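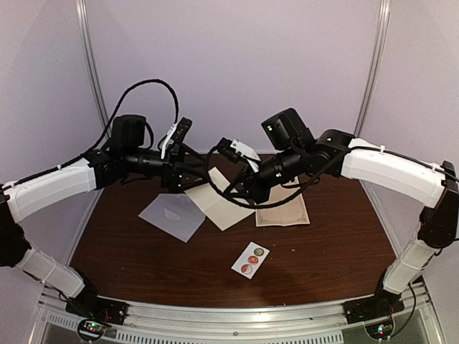 3.2 Collecting the demonstrations

All demonstrations were given by remote control. The operator sits next to the workcell and moves a pair of hand-held leader arms, and the two arms on the table copy the joint angles. We chose this over guiding the arms by hand because the operator's hands would otherwise block the wrist cameras at the moment of contact. A foot switch starts and ends each recording.

The task is to take a round sticker from its small white sheet and place it on a translucent plastic sleeve. One gripper steadies the sheet while the other works the edge of the sticker free. The second half of the task, pressing the sticker down, needs far less strength but more care about position. If the tip comes down near the middle, the sticker can lift again when the finger is raised. Operators were told to press near the rim first and then move inward (Fig. 4).

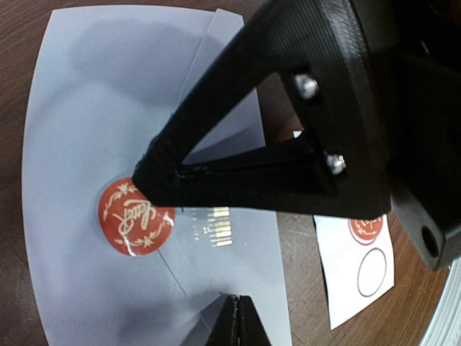
Figure 4. Wrist camera view during the task. The tip of the upper finger overlaps the rim of a red sticker on the translucent sheet. A second red sticker is on the white card at lower right.

We used narrow, pointed fingers for the whole study. The flat fingers from our earlier work on the Haltetti set could not get under the edge of a sticker without folding it. The pointed ones are harder to drive. New operators often closed the gripper too early and scraped the sheet, and most of the first day's recordings at Hendbridge were thrown out for this. Each operator therefore completed 40 practice trials before any data were kept.

In all we kept 728 demonstrations. Begoña Sarmiento reviewed the recordings and marked the start of peeling, the moment of release, and the end of pressing. Trials in which the operator dropped the sticker and picked it up again were kept, with the recovery marked as its own segment. Trials that ended with the sticker stuck to a finger were removed.

The starting positions of the sleeve and papers were changed by hand between trials. We did not fix them to the table, so a clumsy pull moves the sheet, and the operator has to correct for it with the other arm. Section 5.1 compares policies trained with and without these corrections.

3.3 Training subsets

To see how many demonstrations the task needs, we drew a subset of 100 from the full set, balanced across operators. The Engebretsen baseline was trained on both the subset and the full set with the same settings. Images from the wrist cameras and the fixed camera were used in every run.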